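May, late. Quick one before I fall asleep.

Sorting task all afternoon with Kayode. Markers go in the bins, erasers too. Sounds easy. Rasha wants 24 clean runs before the Skitar meet and we have 11. Ugh.

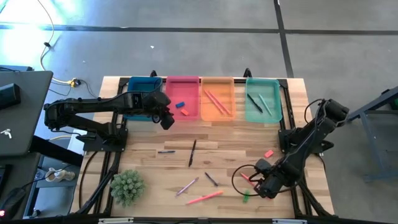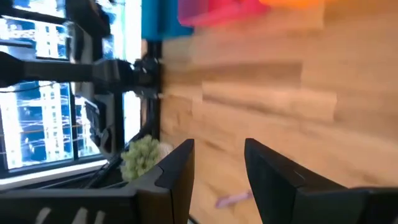 Two arms, one table.

Left arm still lags, Kayode thinks its the config, I think its the cable. Argued, ate chips, reran it. Grip force back to 400 in the file, dont forget!! Also need to rename the logs, half of them say "test" and Rasha will kill me.

My turn to drive tommorow at 14:00. Bring charger. Write the Pevgate report, at least page one. Bed.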